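11 March 2026
By Marlina Chong and Retno Pasaribu

Our part of Clanderum was the software that works out how wide the gripper is open, and we must admit it took us rather longer than we had hoped. Anisa Lubis kindly lent us her old tracking code, which was a lovely place to start.
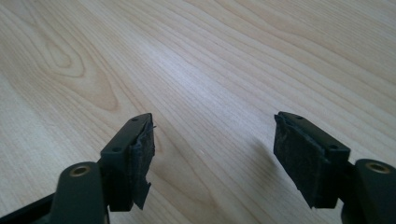

We recorded 200 short clips and threw out 6 where the timestamps had drifted. The width estimate still jumps when the fingers move quickly – Crescencio suggested a smoothing filter, and we plan to try it in May.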